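# Sondard wrist camera and two-finger gripper kit

Sold by Serrano as a complete set for household handling work: gripper, wrist camera, cable loom and mounting plate.

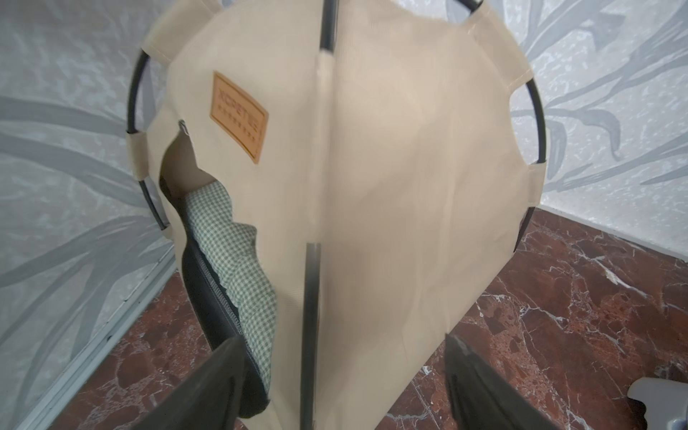

The kit is meant for people who already own an arm and want to collect handling data in ordinary rooms. It bolts to the standard round flange used on most small arms. An adapter plate for the older Titasness flange is sold separately.

## What the kit does

The two fingers are driven together from a single motor and close on the centre line. They are made for furniture, cushions, bags, bedding and other soft or awkward goods, where a suction cup has nothing to hold on to. The wide finger faces spread the load on cloth. They pick up scuffs with use and can be swapped with one hex key.

The camera sits behind the fingers and looks along them, so the fingertips stay in view at the bottom of the picture while the arm works. Focus is fixed. Shiny floors and bright windows can upset the exposure, and we suggest locking it before a session - the setting is under Camera in the Lultier software.

## In the box

- Gripper body with one pair of fingers fitted
- One spare pair of fingers
- Wrist camera and bracket
- Cable loom with six clips
- Mounting plate and bolts
- Licence card for Lultier, one seat

## Specification

| Item | Value |
|---|---|
| Opening, fully open | 60 mm |
| Weight with camera | 1,244 g |
| Finger service interval | 3,000 cycles |
| Supply | 24 V DC |
| Order code | SD-229 |

## Notes on use

Thin metal tube and fabric need different grip settings. Start low on fabric and raise the force one step at a time until the cloth stops sliding. On folding chairs and similar items, take hold of the frame if you mean to move the whole thing.

Run the gripper homing routine after every finger change. If it is skipped the software will still start, but the opening shown on screen will be wrong.

Keep the lens clean with a dry cloth. Do not use solvent on the finger faces.

## Ordering and support

Kits ship from stock. Spare fingers are sold in pairs only. For quotes and adapter plates contact Si-woo Lim in sales. Questions on fitting and Lultier set-up go to Dong-hyun Cheon - please give your arm model and firmware version.

Page last updated February 12, 2019.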